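Home | Stories | Archive | About | Contact

The Ferry to Clalura

My grandmother left me a boat and no instructions, which was pretty much how she handled everything. I was living in Tredgate at the time, renting a room over a bakery and selling shoes, and I had been on the water exactly twice in my life (sick both times, thanks for asking).

The letter came in November. It said the boat was called the Nirum, that she was tied up at the old fish dock, and that I owed 60 dollars in mooring fees. I paid it out of my grocery money and walked down there in my good coat like an idiot.

She was green! I don't know why that got me, but it did. Green with a little crooked cabin, and a man asleep on the roof of it.

"You're the granddaughter," he said, without opening his eyes. "I'm Fülöp. I come with the boat."

"You what?"

"Thirteen years I've come with the boat. There's soup."

So I had soup. It was mostly cabbage, and he'd put so much pepper in it that I cried a bit, and then I was crying for real, and he just handed me more bread and looked at the gulls. I liked him for that. 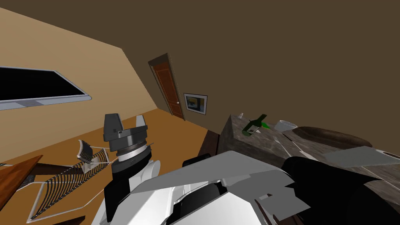 The Crossing

We left at five in the morning, in the dark, with two passengers. One was a kid with a cello. The other was Tzu-hsuan Yeh, who had been riding over to Clalura with my grandmother since before I was born and wanted me to know I was standing in the wrong place.

"She stood there," Tzu-hsuan told me, pointing. "By the rope. And she sang."

"I can't sing."

"Neither could she! It was terrible. Go on."

Well, what would you do? I went and stood by the rope. The only thing I could think of was the jingle from the shoe store, so I sang that, all of it, including the part about the half-price boots, and the kid with the cello laughed so hard he had to sit down on the case. Fülöp beat time on the wheel.

Somewhere past the last buoy I noticed I wasn't sick. I didn't say anything about it. I sang the boots part again, louder, and the lights of Clalura started coming up one by one over the bow.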